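Perguntas frequentes sobre malhas: dobrar, guardar e não estragar

Recebo muitas mensagens sobre camisolas de malha, quase sempre as mesmas, e resolvi juntar tudo numa página só.

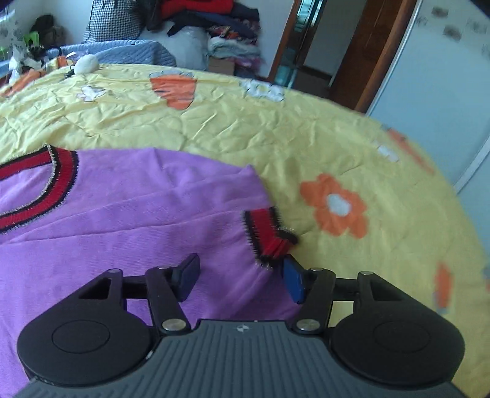

Onde é que dobras as malhas, na mesa ou na cama?

Na cama, sempre que posso. A mesa da minha cozinha é pequena e as mangas ficam penduradas para os lados, e uma manga pendurada puxa pelo resto da camisola enquanto estou a tentar acertar os ombros. Na cama cabe tudo aberto, estico o lençol primeiro com as duas mãos e depois trabalho à vontade. Se a tua cama for muito baixa, ajoelha-te num tapete, que as costas agradecem (as minhas já se queixaram bastante).

Como dobras uma camisola de manga comprida?

Deito-a com a frente virada para baixo e aliso do meio para fora, com a palma da mão. Depois trago um lado até mais ou menos a um terço da largura e dobro a manga para baixo, a acompanhar o corpo. Faço o mesmo do outro lado. No fim dobro de baixo para cima, uma vez se a malha for grossa, duas se for fina. Viro e pronto! Da primeira vez sai torta, da segunda também, e à quinta já o fazes a ver televisão.

E os punhos, ficam para dentro ou para fora?

Deixo-os estendidos, na posição em que foram feitos. Um punho virado que passa o inverno debaixo de uma pilha fica com um vinco parvo, e depois anda-se o dia inteiro a puxá-lo para baixo. Antes de fechar a manga passo os dedos à volta do punho para ver se não ficou nada enrolado lá dentro. Se for um punho com riscas ou com uma barra de outra cor, ainda tenho mais cuidado, porque qualquer torção se nota logo.

Posso pendurar malhas em cabides?

Podes, eu é que não o faço. Tive um casaco comprido de lã que passou dois invernos no cabide e acabou com dois bicos nos ombros, pareciam chifres. Tentei vapor, tentei lavar outra vez, e os bicos melhoraram mas nunca desapareceram de todo. Se não tens mesmo gavetas, dobra a camisola ao meio no sentido do comprimento e passa-a por cima da barra do cabide, com o corpo para um lado e as mangas para o outro.

Quantas peças pões em cada pilha?

Oito, no máximo. Tenho um armário da Mendonça com prateleiras fundas e a tentação é encher até acima, mas depois quero a que está em baixo, puxo, e vem tudo atrás. As mais pesadas ficam no fundo. As que uso para andar por casa ficam à frente, já que são essas que saem e entram todos os dias.

Tens quantas malhas, afinal?

Esta pergunta chegou-me tantas vezes que acabei por contar: 19, com os coletes. Já foram bastantes mais. Dei uma parte na mudança para Devinham, e só me arrependo de uma, cinzenta, de gola alta, de que ainda falo demasiado.

Como se tira o borboto?

Com a peça bem esticada numa superfície firme (aqui, sim, prefiro a mesa) e uma máquina de tirar borboto passada de leve, sem carregar. Também uso um pente próprio nas malhas mais grossas. Nas caneladas vou sempre no sentido das nervuras, nunca atravessado. Lâminas de barbear não recomendo a ninguém – fiz um buraco numa manga em menos de um minuto e fiquei a olhar para ele com cara de quem não acredita.

E se o decote tiver um acabamento peludo?

Deixa o borboto desses sítios em paz. Os fios compridos fazem parte do acabamento e a máquina come-os todos. Uso uma escova de roupa macia, duas ou três passagens e chega. Para lavar, viro a peça do avesso e meto-a num saco de rede.

A que temperatura lavas?

Sigo a etiqueta, e quando já não há etiqueta lavo à mão com água fria e pouco detergente. Não esfrego nem torço. Aperto a camisola contra o fundo do alguidar, despejo, encho outra vez, e repito até a água sair limpa. Depois enrolo tudo numa toalha e ando com os joelhos por cima do rolo, o que é ridículo de ver mas funciona lindamente.

Como secar sem deformar?

Na horizontal, longe do aquecedor. Dou-lhe a forma ainda molhada: ombros direitos, mangas ao lado do corpo, cós alinhado. A meio da secagem viro-a. Em fevereiro, na minha casa, uma malha grossa demora perto de 116 horas se não abrir as janelas, e já aprendi a não lavar duas ao mesmo tempo.

A minha camisola encolheu. Há volta a dar?

Às vezes. Deixo de molho em água morna com uma colher de amaciador durante meia hora, tiro o excesso na toalha e vou puxando devagarinho, um pouco de cada lado. Recupera-se algum comprimento de manga com paciência. Se a lã feltrou mesmo, ficou dura e já não se veem os pontos, eu desistia e fazia dela uma almofada.

Usas bolas de naftalina?

Não suporto o cheiro! Ponho saquinhos de alfazema e troco-os quando deixam de cheirar. Mas a parte que faz diferença é guardar tudo lavado, incluindo aquela que só se vestiu uma vez. E sacudo as pilhas a meio do verão, mesmo sem vontade nenhuma.

Onde compraste as caixas de arrumação?

São da Brundgate, o modelo baixo, que cabe debaixo da cama. Têm tampa de pano e isso agrada-me mais do que o plástico fechado. Antes tinha umas da Broltcombe, mais bonitas, só que altas demais para a minha cama, e agora guardam novelos.

Posso mandar outra pergunta?

Claro, pelo formulário no fundo da página. Demoro uns dias a responder, sobretudo quando muda a estação e meio mundo resolve arrumar o roupeiro na mesma altura.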